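Dralau Bag Notes
README for the tote and soft bag set

What this is

Dralau is a collection of short records about soft bags on a table: opening them, putting things in, taking things out, moving them by the handles and folding them flat. The set has 922 records across 9 bags. Each record is one folder with pictures, a text note and a line in the index.

The bags are ordinary ones. Most were bought secondhand or came out of somebody's cupboard. We wanted bags with a bit of use in them, so the fabric has creases and the handles don't all sit the same way.

Subbarao Chacko looked after the bags and the index. Kerubo Shemweta wrote the notes and did the second check on the labels.

What's in the folder

README.txt – this file
index.csv – one row per record
bags.csv – one row per bag, with fabric, colour, handle type and whether it stands up by itself
contents.csv – the groceries and household things used as filling
notes/ – one plain text note per record
pictures/ – stills, sorted by bag
old/ – the first labels, kept for comparison. Please don't use these for anything new.

Names

Every bag has a short name as well as a number, as people kept mixing up the numbers. Sastry is the big striped shopper with the zip. Darnano is the string bag. Erkix is the lunch bag with the stiff base. The others go by colour and fabric, such as "green canvas" or "black tote". The short name is what you'll see in the notes, and the number is what you'll see in the index.

Activities

There are five labels in the activity column.

open – the mouth of the bag is pulled or held apart
fill – something goes in
empty – something comes out, one item at a time or tipped
move – the bag changes place on the table
fold – the bag ends up flat, with the handles tucked or laid across

A record gets one main label. If two things go on, the longer one wins and the other goes in the "also" column. Opening a bag in order to fill it counts as fill, with open in the "also" column. We argued over this for a while and the first labels did it the other way round, which is the main reason they're in old/.

Folding was harder to label than we expected. A string bag never really lies flat. For Darnano we accepted a bundle with the handles on top, and the note says so each time.

Filling

The filling is light stuff. Tea towels, a packet of rice crackers, a loaf of bread, empty plastic bottles, a paperback, rolled socks. Nothing in a record weighs enough to pull a handle off. Glass was left out, and so were fruit and vegetables after a mandarin went off in the bottom of Sastry over a long weekend and the lining had to be washed twice.

The 142 records marked "none" in the contents column have no filling at all. They are still useful for looking at how the fabric behaves, and for the fold label they are nearly all you get.

How the notes are written

Notes are short, usually two or three lines. They use kitchen-table words: rim, base, side, corner, handle, pocket. "Front" means the side facing the main camera, whatever the maker of the bag would call it. "Upright" means the base is down and the bag is standing. "Slumped" means the base is down and the top has folded over. "On its side" is what it sounds like.

Handles get more attention than anything else in the notes. For each record we put down how they start, using one of these:

up – the loop stands above the rim
down – the loop hangs against the side
split – one up and one down
inside – the loop has dropped into the bag
unclear

Split is common with webbing handles. Soft cotton ones tend to go down together, and the string bag is nearly always unclear.

Colour words

We kept colour names plain. Orange covers everything from bright orange to rust, grey covers anything from silver to charcoal, and black is black. If you need finer shades, look at the pictures and don't rely on the notes. The room lights were the same all the way through, but the window blind was not, and the morning pictures run a little cooler than the ones taken after 3 pm.
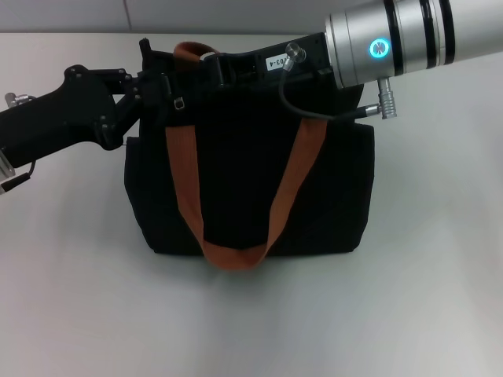
Dark fabric needs some care. Creases in black cloth are easy to miss in a small picture, and a fold along a side can be taken for a seam. Kerubo went back over all the black tote records at full size in September and changed the shape label on a good number of them, mostly from "slumped" to "upright". If you have an older copy of the index, replace it.

Small metal parts such as rings, snaps and zip pulls are listed in bags.csv but have no label of their own in the records. A ring may show in one picture and be hidden under a strap in the next.

Splits

There is a suggested test split of 60 records, marked "t" in the last column of the index. It was picked by hand so that every bag and every label turns up at least once. You can make your own, but keep all the records from one sitting together. The bag often starts one record in much the shape it ended the last, and splitting a sitting gives you near copies on both sides.

Known problems

– The green canvas bag was washed partway through and came back smaller. Records before and after have the same bag number.
– Some notes say "strap" and some say "handle" for the same part. Treat them as one word.
– The sizes in bags.csv were taken with a tape measure on empty bags laid flat. A standing bag will be narrower.
– There are no backpacks, no paper bags and nothing with wheels.

Corrections

Send corrections to Subbarao with the record number and the column. If it's a handle label, please say which handle you mean – front or back – and he'll fix it in the next copy of the index.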